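Print this page | E-mail this entry

Sunday, late

My feet hurt and I smell like dish soap, but what a good day! We had the run of the kitchen at Geraghty from noon on, and I'd promised Laimutė Org I would get the plates sorted before the December supper - 70 people signed up already, and she keeps finding more. I thought it would take me an hour. Ha.

The steel table in there is scratched all over, with those fine little swirls you get from years of scrubbing, and the overhead light bounces off it so hard I was squinting by three. I do love it though. You can just set white plates down anywhere and start. I got very fond of the ones with the faint rings in the middle (I kept running my thumb over them like a kid).
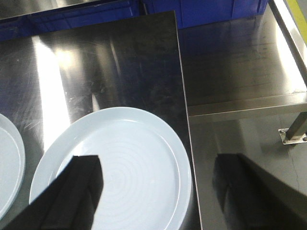
After supper

Ate leftover soup standing up, then called Laimutė to tell her I'd stopped at 163 plates and was not going back for the bowls. She laughed and said the bowls could wait until next week. She also wants to borrow tablecloths from Nivalance, and I said fine, as long as somebody else irons them!

Must remember: more towels, the good hand cream, and my blue apron, still on the hook over there.

E-mail this entry | Print this page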